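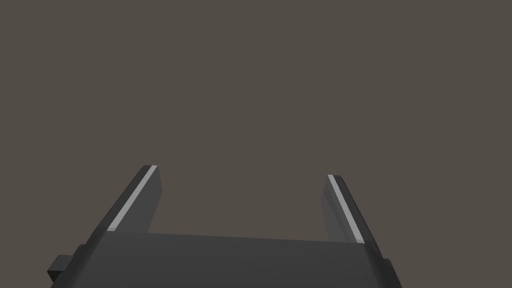 Pince à deux doigts, vue de derrière.

Bonjour à tous,

Je reviens sur le devis de Canpolat pour le déménagement de l'association vers Jornbridge. Le volume retenu est de 30 m3, monte-meuble compris, mais l'emballage de la vaisselle reste à notre charge. J'ai demandé une ligne séparée pour le démontage des étagères, qui n'apparaissait nulle part.
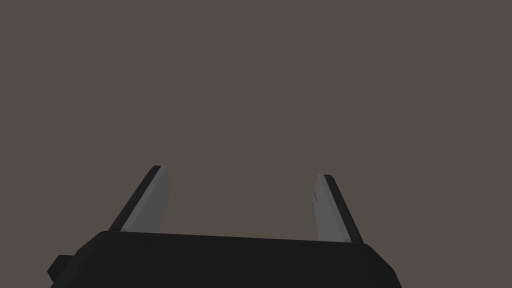

Demyd Kravchuk a écrit :
> Larham prenait 400 euros de moins, mais sans assurance au-delà de la
> responsabilité de base. Il faudrait aussi savoir qui demande l'autorisation
> de stationnement à la mairie, et dans quel délai. En février on avait
> failli l'oublier.

Pour le stationnement, c'est Canpolat qui s'en charge, à condition de signer avant le 3 du mois. Reste l'accès par l'étage : il leur faut les dimensions de chaque ouverture, cadre compris. 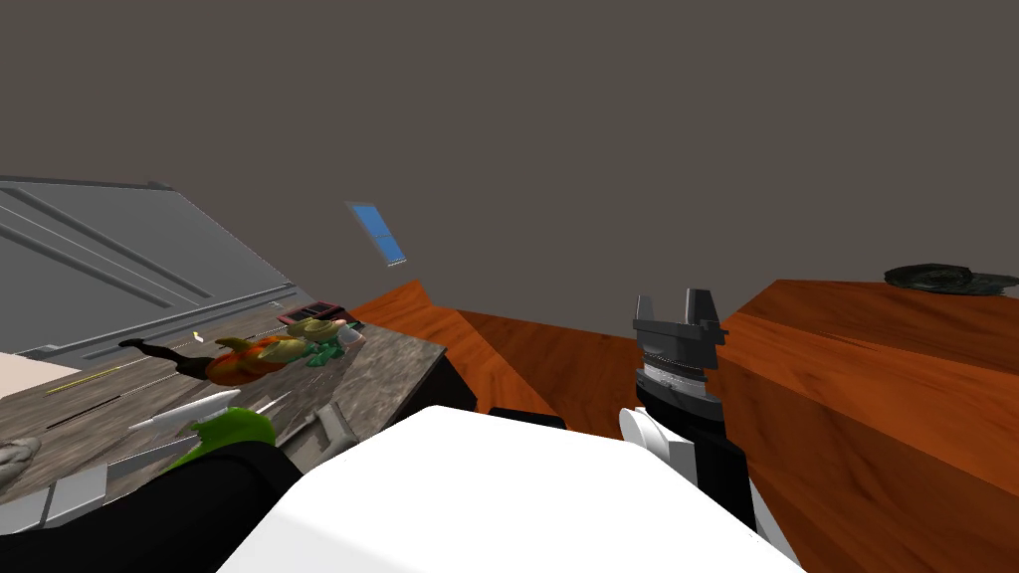

Le monte-meuble ne passe pas partout, et leur technicien veut choisir la fenêtre avant de bloquer le camion. Dilek Karakaya mesurera celles de la façade. Une petite ouverture rectangulaire à cadre mince, comme la bleue ci-dessus, ne laissera pas passer l'armoire — il faudra alors prendre l'escalier, avec un supplément de 40 euros par meuble.

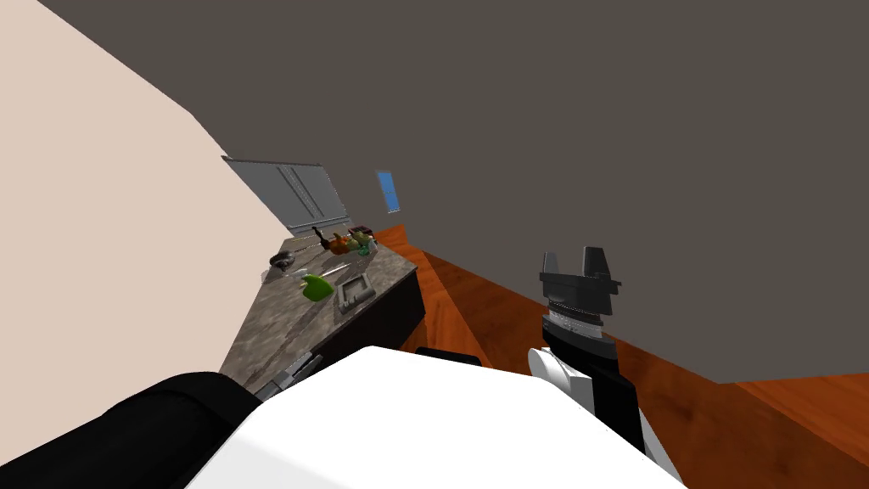
Ce supplément n'est dû que pour les meubles qui restent montés. Ceux qui peuvent démonter les leurs la veille, dites-le-moi, je renvoie la liste définitive à Canpolat avec les mesures.

Ezequiel Ochoa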